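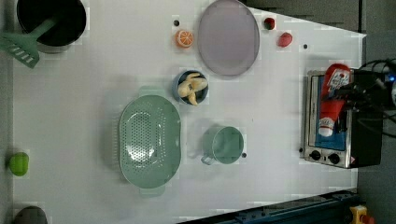 番茄酱瓶松手故障说明:Kadrić 夹爪固件召回更新

新闻稿
发布日期:27/03/2018
发布方:Jirska 桌面机械臂团队

大家好,我是 Jirska 负责产品安全的那个人,平时不太写新闻稿,这次公关同事说你自己惹的麻烦你自己讲,那我就自己讲了。

先说结论:装了 Kadrić 夹爪、固件版本停在一月那一版的机械臂,请先别用来夹瓶子类的东西,更新完再说。新固件今天已经放出来了,免费,所有用户都能下载。受影响的夹爪一共 1,205 只,序列号清单挂在支持页面上,也会逐个发邮件。

到底出了什么事

我们有一套用来做抓放测试的玩具厨房,小锅、漏勺铲、草莓、橙子片、小烤箱,都是给孩子过家家的那种(采购的时候财务还专门打电话来问过我)。测试内容很日常:从烤箱顶上把番茄酱瓶拿起来,移到桌子另一边的椭圆托盘上,放下,再来一遍。一月份跑长时间测试的时候,夹爪在半路上松手了。瓶子掉下来,砸在桌面上弹了一下,滚到地上。塑料玩具瓶嘛,当时我们还笑了几声,捡起来接着跑。

然后同一天里又掉了一次。这下笑不出来了。

我把日志翻出来看,两次都一样:夹爪以为自己已经到了放置位置,于是照规矩张开手指,可机械臂其实还在路上。原因是夹爪和手臂控制器之间的通信会偶尔丢掉一帧,旧固件碰到丢帧,就拿上一条任务里的“到位”信号来顶。上一条任务当然是到位的呀!所以它就很放心地松开了。这个逻辑是我们自己写的,跟 Kadrić 的硬件没有关系,这句话我一定要写在正式稿子里,人家为这事陪我们熬了好几个晚上。
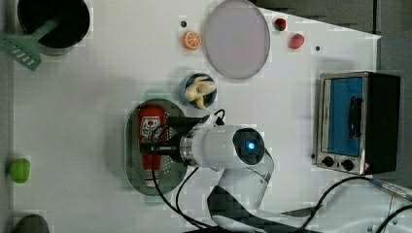 修起来其实不算复杂,麻烦的是证明真的修好了。新固件改了三个地方:丢帧以后一律保持夹紧,不再猜;张开手指之前要同时拿到手臂和夹爪两边的确认;如果等了 6 秒还没等到,整台机器停下来报警,等人来处理。最后这一条会让有些用户觉得机器变“笨”了,偶尔会停在那儿一动不动。我知道,我自己也觉得有点烦,但我宁可它停着。

验证是在 Trotley 的测试间里做的,用的还是那一套玩具。我们故意往通信线路上加干扰,让它使劲丢帧,连续跑了 22 个小时,瓶子一次都没有在半路掉下来。停机报警倒是触发了不少次,每次都停得规规矩矩。Flirnen 的独立安全评估团队也拿到了全部原始日志,他们的报告写完之后会原样公开,里面要是有不好听的话,我们也不删。 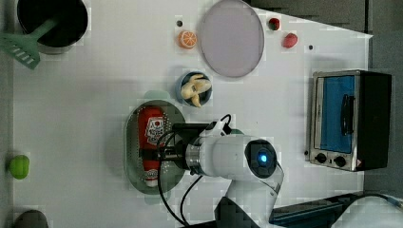
玩具厨房抓放测试,夹爪位于托盘上的番茄酱瓶上方。

有没有人受伤

没有。到今天为止,我们收到 2 份用户报告,症状和我们自己遇到的一致,一份掉的是空塑料瓶,另一份掉的是一盒螺丝(对方说捡了一下午,我已经道过歉了)。但是没人受伤不等于可以拖着。有些用户的机械臂就摆在工作台边上,人坐得很近,要是夹着的是玻璃瓶或者有分量的工具,那就是另外一回事了。

您需要做什么

请打开控制软件,在“设备信息”里查看夹爪固件版本。如果显示的是一月版,先把夹爪里的东西取下来,让手臂回到停放位置,断开正在运行的任务,然后点更新。更新过程中不要拔线,也不要把手放在手指之间。完成以后夹爪会自己开合一次,这是正常的校准动作,第一次看到可能会吓一跳。

如果机器没有联网,可以从支持页面下载离线包,用 U 盘装。如果怎么都更新不上,请直接联系我们,我们会寄一只刷好固件的夹爪给您替换,来回运费我们出。

还有一件事,我们之前的说明书里写过“夹爪断信号时会保持当前状态”。对照旧固件的实际表现,这句话是错的,新版说明书已经重写了这一节。因为看了这句话才放心把机器摆在人旁边的用户,我很抱歉。

后续进展会继续在支持页面更新,媒体朋友想看测试日志的,可以写信给 Jirska 新闻邮箱,邮件标题请注明“夹爪固件”。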